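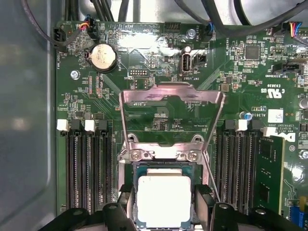
Figure 9.1 An open computer case, with the load plate of the processor socket raised.

Chapter 9
Reading the Rocks for Ancient Climates

If you have ever picked up a pebble on a beach and wondered how old it might be, you already have the right frame of mind for this chapter (and a pocket full of sand, most likely). We begin at Nundwood, a low line of cliffs where 3 thin bands of gray clay run through the chalk, and we will stay with them for a good while, so do get comfortable! Later we move on to the Laltach core, which is 20 meters long and tells much the same story from the floor of an old lake. Before you read on, look back at your notes on oxygen isotopes from Chapter 3.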